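Relatório de progresso ao financiador — série documental "Leltance"
Produção: Dorkholm
Período: arranque até 23 de junho

Resumo rápido, que o relatório completo de contas segue à parte.

Estado geral: em curso, com atraso na montagem do episódio três. Filmagens dos dois primeiros fechadas. Imagem do um bloqueada, som ainda não. O dois está em segunda versão de montagem, longa demais, há que cortar. Mantemos a entrega em setembro.

Conteúdo. A série continua a ser o que foi aprovado: comida e viagem, um apresentador, uma terra por episódio, conversa à mesa e pouca narração em off. Mudança em relação ao dossiê: o episódio do porto passou para quarto. O de montanha abre a série. Testámos as duas aberturas com um grupo pequeno e a de montanha prendeu mais gente depois do genérico. A Vurnen (distribuição) concorda, já temos isso por escrito.

Material bruto: 81 horas registadas e catalogadas. Transcrições feitas para os episódios um e dois, três a meio. O tradutor do dialeto atrasou-se, entretanto retomou.

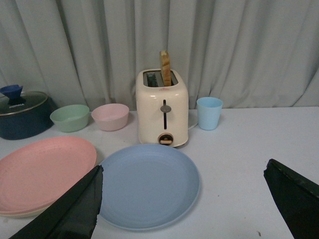
Direitos de música — ponto mais delicado. Duas canções do episódio um continuam sem resposta da editora. Temos alternativa composta de raiz, já paga, pronta a entrar. Se não houver resposta até ao fecho da mistura, entra a alternativa e segue. Arquivo televisivo: licença tratada para os excertos do episódio dois, falta o território internacional.

Pessoas entrevistadas. Autorizações todas assinadas menos uma, a da cozinheira da pensão, que pediu para ver a sequência antes. Vamos mostrar. Achamos justo e não deve dar problema, mas fica aqui dito.

Tema sensível: no episódio três um dos convidados fala da depressão e do trabalho em restaurantes, sem ser perguntado. Decidimos manter, em versão curta, revista com uma psicóloga, e com contacto de linha de apoio no fim. A Vurnen pediu um aviso no início. Aceite. Preferimos que não se use esse excerto no trailer nem nas redes.

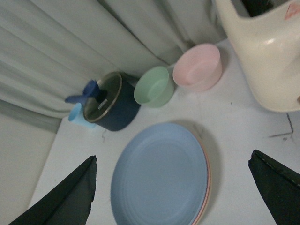

Mesa com pratos, taças, uma panela e um copo.

Divulgação. A página da série está no ar desde a última prestação. 2212 inscritos na lista de correio, 397 pedidos para a sessão de antestreia. A sala da Faulkner leva até 25 pessoas por sessão comentada, portanto estamos a ver uma sala maior ou varias sessões. Sai mais caro, mandamos orçamento comparado. Imprensa: duas revistas pediram visionamento antecipado, ainda não respondemos.

Orçamento. Viagens abaixo do previsto, pós-produção acima. No total estamos dentro. Pedimos autorização para passar a sobra da rubrica de viagens para a mistura de som e correcção de cor — sem reforço de verba. Preciamos de resposta antes de confirmar o estúdio.

Riscos:
Música do episódio um, ver acima.
Montagem do três, depende de uma só pessoa. Temos substituto apalavrado, sem contrato.
Legendagem em inglês por adjudicar, duas propostas em cima da mesa.

Próximos passos
Fechar som do um.
Cortar o dois para a duração contratada.
Primeira versão completa do três.
Rodagem do quatro, três dias no porto, datas dependentes do apresentador.

Em anexo: mapa de despesas, guião revisto do quatro, cópia da carta da Vurnen. O visionamento do episódio um vai por ligação protegida, a senha segue em separado.

Dorkholm, direcção de produção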